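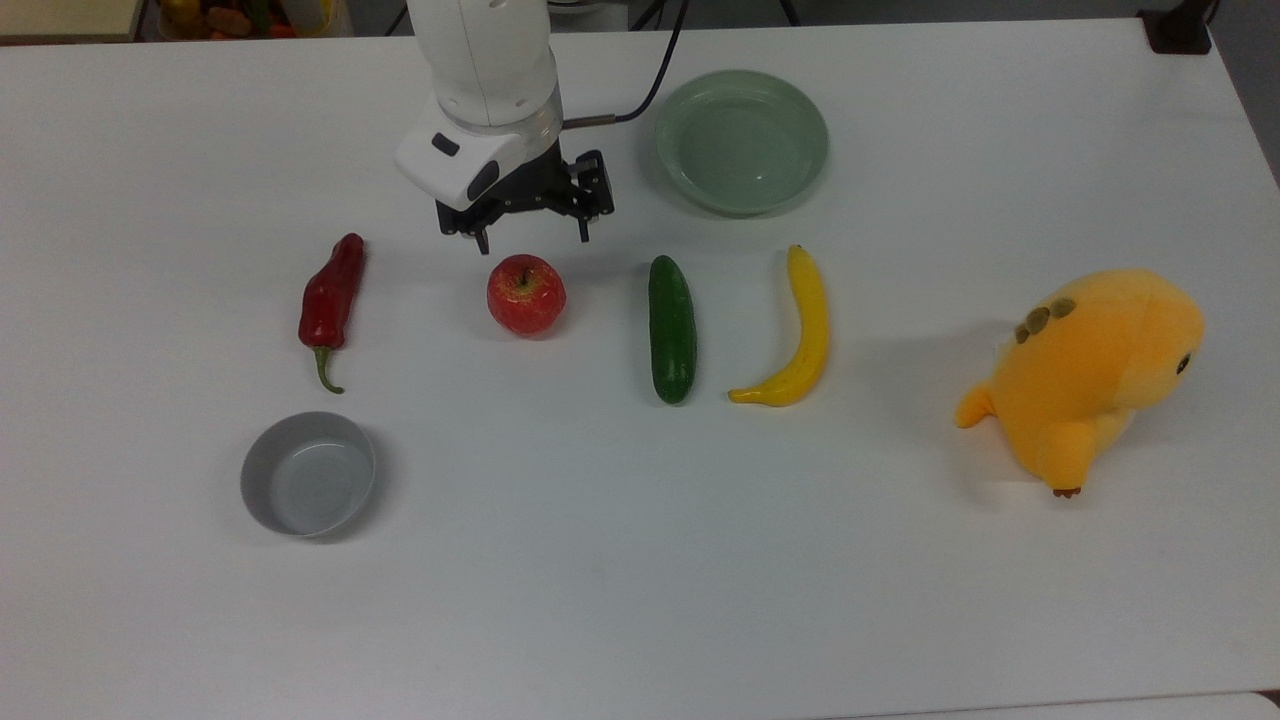

Equipment spending in this period stayed inside the plan, with one exception that I explain under Cables. The first arm from Rirness is mounted on the white table and is in daily use for the sorting tasks in the proposal. We kept the set of objects small: a chili pepper, an apple, a cucumber and a banana in one row, with a bowl and a plate as the places to put them. The parallel gripper is the standard one from the order. Haris Sethi asked in his last letter if we need the softer fingers already this year. My answer is no, we can wait.

Second arm
The approved budget has 2 arms. The second one is ordered but not delivered, and Chaiyaporn now gives September as the delivery month. I asked for a firm week and did not receive it yet. The table for this arm is already paid, so there is no more cost on our side until the arm comes.

Cables
The cable at the wrist runs outside the arm, and when the joint turns far it can pull on the connector. We bought a set of longer cables and clips from Bestau for 146 dollars. This was not in the plan. I took it from the line for small parts, which had 200 dollars, so 54 dollars remain there. Dean Hollis approved it by e-mail before the order.

Spare gripper
I would like to move 936 dollars from travel to equipment for one spare gripper. At the moment, if the gripper breaks, the work stops until the repair is done – and the supplier does not lend a replacement. The travel money is free because the spring meeting in Cloltgate was held online. The quotation is attached to the e-mail with this report.

Objects and consumables
No request here. The produce and the dishes are enough for the tasks we agreed. We may want a few heavier objects when both arms are running, but I prefer to decide this later with the group.

What I need from you
Please confirm the transfer for the spare gripper by Friday if it is possible. The price in the quotation is held only until then. The service contract can stay as it is until the second arm is installed.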